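Torance House, Housekeeping and Back-of-House Walk-Through
Inspector: Shirin Kiani
With: Booker Kasprzak, building services

1. Exit door, laundry corridor: PASS
Opens with one push. The sign saying it is alarmed has been on it longer than any alarm has.

2. Fire extinguishers: PASS WITH COMMENT
All 5 charged and tagged. The one by the service elevator is also holding a coat. Please give the coat a hook.

3. Dryer lint screens: FAIL
Dryer 2 had enough lint for a sweater. The cleaning log is filled in through the end of the month, which is impressive, as we are not there yet. Clean the screen after every load and sign for loads that have happened.

4. Dryer vent duct: PASS
Booker had the outside flap off and back on. No nest this year.

5. Chemical storage: FAIL
Bleach and the acid descaler are sharing a shelf. Separate them today. One spray bottle is labeled "the good stuff." Relabel with the product name or empty it.

6. Hot water at staff sink: PASS
68 seconds to run warm. Not a safety item, but I had time to write it down.

7. Floor drains: PASS WITH COMMENT
Grate near washer 8 rocks when stepped on. It has been "on order from Lindgren" for two inspections now.

8. Linen storage: PASS WITH COMMENT
Heavy stock goes between knee and shoulder height. Fold edges face out, nothing on top of the units, and no standing on the bottom shelf, however briefly and whoever you are.
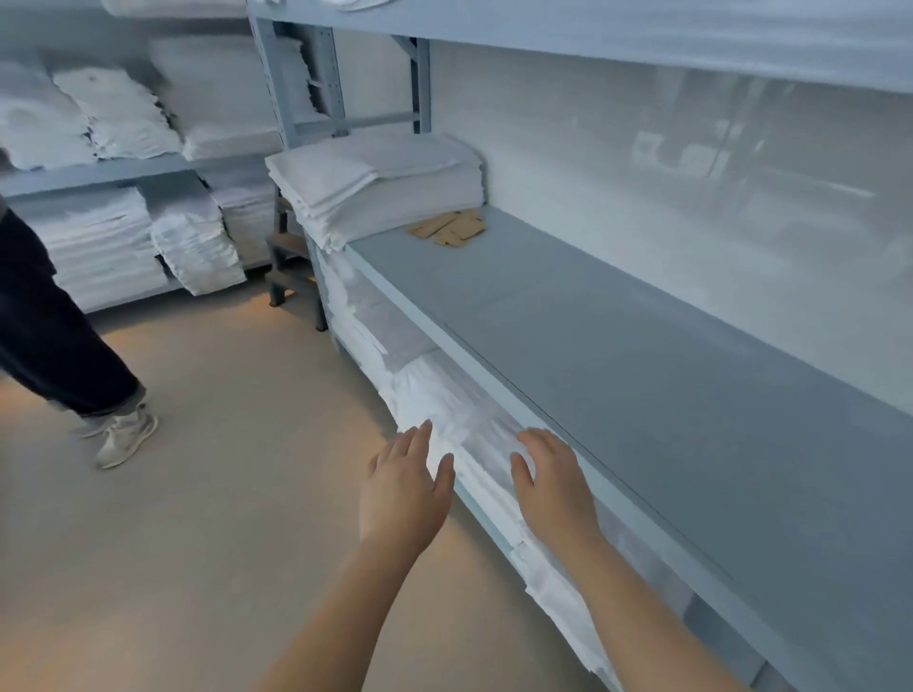 Dolores Greenberg asked for it to be noted that the knee-to-shoulder rule was written by someone tall, and that the night crew would like a step stool with rubber feet before the next delivery. Noted. Stool requested from Kindel.

9. Carts: FAIL
Brake on the blue cart is a folded washcloth. Take it out of service until Booker fits a real one.

10. First aid box: PASS WITH COMMENT
Fully stocked except for bandages. Refill by December.

Reinspection covers items 3, 5 and 9. Copy to Wumpini Atinga, front office.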